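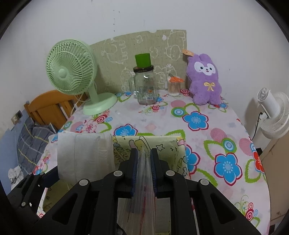

A clear plastic bag over a floral tablecloth.

The town of Manby is about to vote on whether to stop taking plastic film at the curb, and I think it should. I say that as someone who has rinsed and saved bread bags for years.

Film is the thin stuff: produce bags, the wrap around paper towels, the sleeves that packs of diapers come in. Our hauler has accepted it in the blue bins since the contract was rewritten. Most people on my street took that to mean it was being recycled. According to the report the town put out on 8th January, very little of it is. The film wraps around the sorting screens, the line stops, and a worker has to cut it out by hand. The report logged 388 of these stoppages last year. What gets cut out goes to the landfill, and the town pays for the trip.

Keir Munro, who runs the transfer station, told the council that his crew spends almost 6 hours a week with the belt off. I have no reason to doubt him. I went out there in May and watched them clear it once. It took three people and a hooked knife, and the pile they pulled off looked like wet laundry.

The argument for leaving things alone is that people have learned a habit and we should not break it. Paloma Rosenthal made this case at the last meeting, and she made it well. She said that if you tell a household one thing doesn't belong in the bin, some of them will stop trusting the rest of the list. That may happen. But people already don't trust the list. My neighbors ask me about yogurt lids. A shorter list that is true would do more for trust than the one we have.

There is also the matter of where the film would go. The grocery on Pacheco Street has a drop box by the carts, and the hardware store has said it would take a second one. I know drop boxes are less convenient. Someone without a car won't make a special trip to get rid of bread bags, and I don't think we should pretend otherwise. A good share of film would end up in the trash. It is ending up there now, after a ride through a machine it damages.

The change would cost $1,696 for new bin stickers and a mailing. The town could put the mailing in with the water bill and spend less than that.

What I would like to see after the vote is some attention to the front end. I bought six peppers last month and each one was in its own bag. I didn't ask for that. The store could sell them loose, as it did when I moved here, and the bags would never need a bin of any color. The council can't order a store to do it, but it can ask, and so can the rest of us while we are standing at the register.

The vote is open to public comment until the meeting starts. Written comments can be left with the clerk.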